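Sasura 客厅仿真单元 批次运行前检查表（附检查意见）

检查日期：2024年8月14日
单元：Sasura，客厅场景，沙发旁单臂工位
控制侧：Wasik 运动规划
场景与物体资产：Gasta 资产库
复位与记录脚本：Radu
结论栏写法：合格／不合格／存疑。“存疑”按不合格处理，不许拿去开批次。

说明
四月那版检查表全是勾，一条意见都没有，结果批次跑完有43个回合的初始状态是坏的。本版每项必须写意见，只写“正常”的退回重填。另外，脚本打印的“校验通过”不算证据，它只说明脚本走到了那一行。

一、底座与安装平台

1.1 底座原点与平台上表面对齐
结论：合格
意见：用的是导出后的坐标，没有看配置文件。配置文件里写的值和加载后的值以前就对不上过，原因至今没人讲清楚，所以我不信配置文件。

1.2 平台与地板无穿插、无悬空
结论：合格
意见：侧视图放大检查，贴合。平台在这里是固定体，悬空一点也不会倒，正因为不会倒，没人会发现它悬空。每次换地板资产都要重看。

1.3 平台与沙发的间距
结论：存疑
意见：平台一直伸到沙发前沿附近，外观网格没有相交，碰撞网格靠得太近。Gasta 给的沙发碰撞体比外观胖，差多少要看朝向，最胖的一侧量到 5 毫米。资产说明里写“碰撞体与外观一致”，这句话建议删掉。间距复测前不开批次。

1.4 底座状态灯
结论：合格
意见：红灯亮。但我查了一下，这个灯在模型里是一块贴了自发光材质的面片，不接任何状态量，控制器断开它照样亮。检查表里把它列为“上电确认”没有意义，本版保留条目，只确认材质没丢。上电确认请看 3.1。

二、机械臂本体

2.1 各关节零位
结论：合格
意见：逐轴回零后与参考姿态叠合，没有可见偏差。

2.2 关节限位
结论：不合格
意见：肘部限位比实机手册宽。有人说这样“规划成功率高一些”，当然高，实机做不到的姿态它都算成功。已改回，改完还没有重跑，结论先不动。

2.3 连杆自碰撞
结论：合格
意见：肩部折到最深时，上臂与底座之间仍有余量。注意自碰撞开关在 Radu 的加速模式下会被默默关掉，开批次前再看一眼。

2.4 连杆与沙发靠背、扶手
结论：存疑
意见：臂从坐垫左侧伸进去没有问题。要够到扶手那边，前臂会从蓝色盖毯上方过，而盖毯的褶皱是硬的，尖角会拦路。这块盖毯是刚体，名字里却带着“cloth”，已经骗过不止一个人。

2.5 轨迹平顺性
结论：合格
意见：Wasik 的曲线图很漂亮，漂亮是因为画图前先做了滤波。我看的是原始关节速度，有小毛刺，在允许范围内。以后提交请附原始数据。

三、夹爪

3.1 控制器在线
结论：合格
意见：发一次开合指令，回读位置有变化才算。只看到指令发出去了不算。

3.2 双指平行、行程对称
结论：合格
意见：全开与全闭各看一次，两指同步。

3.3 指尖接触判定
结论：不合格
意见：这是整张表里我最不满意的一条。现在的判定是“指尖与物体距离小于阈值即视为夹持”，物体靠在指尖旁边也会报夹持成功。只看渲染画面分不出是夹住了还是挨着，黑色物体斜靠在坐垫上的时候尤其分不出。必须改成两侧接触力都非零，并且提起后物体跟着离开支撑面。改之前，所有抓取成功率数字不要往外报。

3.4 指面摩擦系数
结论：存疑
意见：当前值偏大，大到什么都粘得住。问来源，答复是“调出来的”。调到结果好看为止，这不叫标定。要求附一份实机指面的测量记录，没有就按手册下限取。

四、物体与摆放

4.1 黑色物体
结论：存疑
意见：资产标签和分类表里的类别不一致，一处写鞋，一处写盒子。抓取点按哪一类生成，结果差很多。请 Gasta 侧先定下来它到底是什么，再谈成功率。

4.2 格纹桶形物体
结论：合格
意见：横放在坐垫上，静置后不滚。腰鼓形的曲面居然能停得这么稳，我怀疑碰撞体是个盒子，打开一看是凸包，接受。滚动阻尼设得高，备注在案。

4.3 望远镜
结论：不合格
意见：场景里有 2 个，坐垫上一个，圆桌上一个，实例名却是同一个。脚本按名字取位姿，取到哪一个看加载顺序。有回合的指令是取坐垫上的，记录里的目标位姿却落在圆桌上，评分照样给了。改实例名，旧记录重新核对。

4.4 圆桌上的小车
结论：存疑
意见：靠近桌沿。复位脚本有随机扰动，再往外偏一点就会掉下去，掉了也没有报警。给它加一个高度检查。

4.5 物体初始重叠
结论：存疑
意见：黑色物体和桶形物体离得很近，从主视角看有遮挡，有没有真的穿插要查接触对，不能看图猜。上次填表的人显然是看图猜的。

五、环境

5.1 沙发坐垫支撑面
结论：合格
意见：坐垫有坡度，不是平面。放置任务的成功判据如果写死成水平姿态，会误判。已通知评分侧，是否会改，我不抱太大希望。

5.2 墙上取暖器
结论：合格
意见：在臂展以外，不参与碰撞。发红光的格栅只影响渲染。

5.3 地板与阴影
结论：合格
意见：机械臂在地板上的影子边界柔和，方向与主光一致。视觉模型会不会把深色楔形阴影当成平台的一部分，这一点没有测过，别写“已验证鲁棒”。

5.4 相机视角
结论：存疑
意见：主视角下小车被画面右缘裁掉一部分。凡是目标在圆桌上的任务，这个视角都不够用，要么移相机，要么去掉这类任务。

六、复位与记录

6.1 复位后静置
结论：不合格
意见：复位完立刻开始计时，物体还在沉降。跟踪坐垫上的望远镜，要过 500 多步才真正停住。加一个速度归零判断，不要用固定等待时间糊弄。

6.2 随机种子
结论：存疑
意见：Radu 说同一种子可以完全复现。单进程可以，并行就不行。文档请把“单进程”三个字补上。

6.3 失败回合保留
结论：不合格
意见：失败回合默认不写盘，理由是省空间。留下来的全是成功，统计出来当然好看。打开全量记录，磁盘不够再说。

6.4 版本记录
结论：合格
意见：资产、规划器、脚本三处版本号都写入了日志头。难得有一条不用我催。

七、开批次前必须关闭的项
2.2 肘部限位，重跑后复核
3.3 接触判定
4.3 望远镜实例名
6.1 复位静置
6.3 失败回合保留
以及所有“存疑”项。1.3 和 3.4 优先，这两条会直接改变接触结果。

复检要求
复检时从空缓存重新加载场景，不要接着上一次的会话往下看。改了哪个文件就附哪个文件的差异，不接受“已修复”三个字。合格项如果在复检前动过资产，自动退回未检。

附：检查时的渲染截图
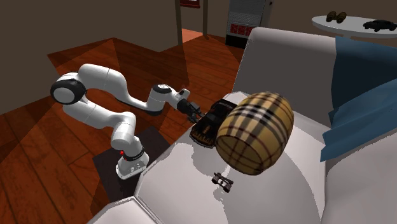
附图 Sasura 客厅单元，夹爪伸至沙发坐垫左侧上方，对应 1.3、3.3、4.3、4.5 项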